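Ambrose sorting room, October catch-up

Present: Lejla, Kedir, Mihret, and me (Ayantu) on notes again! Letay sent apologies.

We started at 4, give or take the kettle. Kedir went through last month's notes and we all agreed them, though Mihret wants it put down that she never offered to bake.

Long table. Everyone likes the brown paper with the blue tape grid, so it stays. Lejla asked if the cells could all be labelled and we went back and forth on that for ages (pencil for now, pen if it works). The tape budget is £30 and Kedir will order it from Ladau.

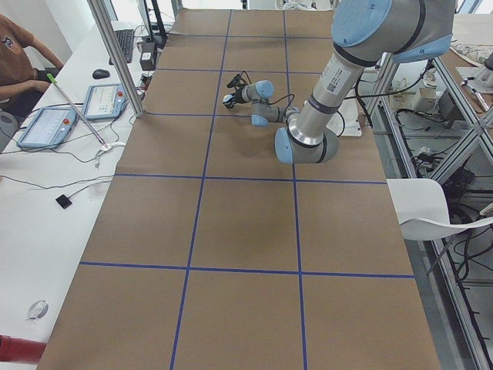
Mihret would like the paper changed once a month, and sooner if it tears. Agreed. She'll also ask Letay where the spare roll went.

Any other business: the side table wants a proper tidy, and Lejla and I are doing that before the next meeting. Kedir is bringing the biscuits.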